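Knob turning: how are you labeling the moment the setting changes?

pelican_drive
Posted in Policy Learning & Tooling

Hi all, long post, sorry in advance, get a coffee. I look after the preprocessing for our hand-held gripper demos over at Stistenska, and since February I've been stuck on the appliance tasks. We have 637 episodes through Nirska (our pose tracker, it reads the square markers on the grippers and gives us a trajectory per hand) and the reaching part looks lovely. The turning part does not. The pads hide most of a knob once they close on it, so all I really have is wrist rotation, and wrist rotation will happily tell you the knob moved when the fingers only slipped.

So my idea is to read the digits off the display and use the change in the readout as the label. Cheap, and the head view and the gripper view both get a look at the panel.
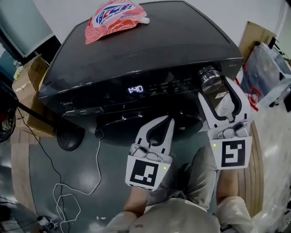
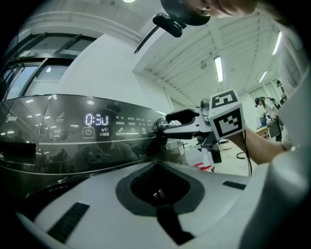
Top: head view, readout at 1:40. Bottom: gripper camera, readout at 0:34.

My worry is glare. The panels are black and shiny, and I get ceiling lights and bits of the room reflected right next to the numbers. Has anyone made this work without hand-correcting half of it?

oatmeal_kinematics
Replied

We do this and I like it a lot! Two things helped us. Undistort before you crop, because with a lens that wide the panel bends and the digit reader gets cranky toward the sides. Then don't trust any single frame – take a vote over 40 frames and only accept a change if the new value holds. Reflections slide across the glass as the hand moves and the lit digits stay put, so most of the junk falls out in the vote.

grebe77
Replied

I'm going to be the grump here, with love. The display is a lagging signal. Some panels wait a beat before they update, some blink, some count down all by themselves with no one touching anything. If you label "knob turned" from the digits, your policy learns an event that is late by however much that panel feels like being late. I'd label from contact and rotation and keep the readout as a check afterward.

oatmeal_kinematics
Replied

Fair on the countdown, and we got bitten by that one. We throw out any change that comes with no hand near the controls. I don't agree about the lag, though. Ours was steady enough per machine that we measured it once and shifted the labels by 100 ms.

grebe77
Replied

Steady on your machines! I had one where it depended on how fast you spun the knob. I'm still sore.

pelican_drive
Replied

Thank you both, this is really useful. I think I'll go with the combination: rotation from Nirska proposes the event, the readout confirms it, and anything where they disagree goes into a review pile in Vement. I'd much prefer a small pile I can look at with my own eyes over a big clean-looking set I don't believe in.

@grebe77, what do you use for contact? We have gripper width and nothing else.

grebe77
Replied

Width is fine. Look for it going flat while the motor-side command (or your fingers, in your case) would still be closing. Smooth it a little, but go easy or you'll smear the onset, and please check both hands against the same clock first. I spent most of a month chasing a "slip" that was two clocks drifting apart.

pelican_drive
Replied

Oh no. Okay, checking the clocks before I touch anything else. I'll post the review pile numbers when I've got through the first batch.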